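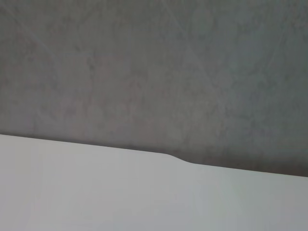

Gray surface with faint crossing lines.

Topics Practice Materials Opinion Archive Contact
Opinion > Workplace > Surface finish

The Case for Specifying Gloss by Number

Most purchase orders for work surfaces describe the finish with one word. The word is usually "matte," and it has no agreed meaning across suppliers. In the Fiseck catalog it covers readings of 4 to 17 gloss units at a measuring angle of 60 degrees. In the Rotero catalog it stops at 10, and everything above that is sold as "satin." A buyer who moves an order from one catalog to the other and keeps the same word may receive a different surface.

My position is that gloss should be written into every order as a measured value with a tolerance, in the same way that thickness and flatness already are. The color can be matched by eye against a sample. Gloss can't, at least under the lighting in most offices, where a sample the size of a playing card is held up under ceiling fixtures and tilted until it looks right.

The practical consequence is glare. A surface with a reading of 17 can show a soft image of a light fixture at low viewing angles. The person at the desk shifts a chair or lowers a blind, and the complaint reaches the facilities department as a lighting problem. Diffusers are then bought. I have reviewed two fit-outs, one at the Edet building and one for Cluvia, where diffusers were ordered before anyone had put a gloss meter on the desks. At Cluvia the order covered 3,000 fixtures. The desks had come in two batches with visibly different sheen, and the complaints followed the batches closely.
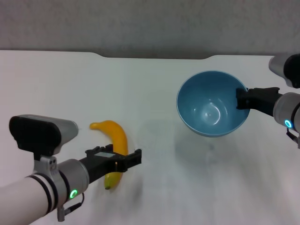 Wear and Cleaning

A number on the delivery note is only a starting value. Low-gloss finishes get their appearance from fine surface texture, and rubbing flattens the high points. The result is a polished patch where forearms and mice travel, while the rear of the desk stays close to the original reading. Melamine powders and abrasive pads speed this up. A sensible specification therefore carries two values: one at delivery, and one after a stated number of rub cycles with a stated cleaner. Suppliers can generally produce the second figure when asked. In my experience it is seldom printed in the catalog, and buyers seldom ask.

Very low readings have a cost of their own. Below 4 units, many coatings hold skin oil in the texture and need more frequent cleaning, which polishes them sooner. For general desk work I would set the target at 10 at delivery and reject anything outside a narrow band. Drawing rooms and inspection benches may justify a lower target and a shorter replacement cycle.

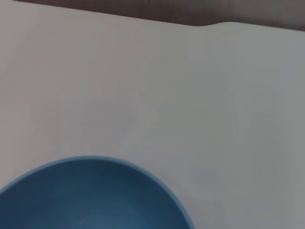 One reply to an earlier version of this argument, sent in October, held that the meter adds a step with no matching benefit, and that a competent fitter will notice a bad batch while unpacking it. Some will. The trouble is that a fitter who notices has nothing to cite. The order says "matte," the supplier's sheet says "matte," and the batch is accepted.

The reply also raised cost, which is a fair point for small orders. A basic 60-degree meter is a modest purchase for a firm that fits out several floors a year, and a poor one for an office replacing six desks. Small buyers could ask for the supplier's batch reading in writing and keep it with the invoice. Such a record is weaker evidence than an independent measurement, but it gives a later dispute something to start from.

April 2026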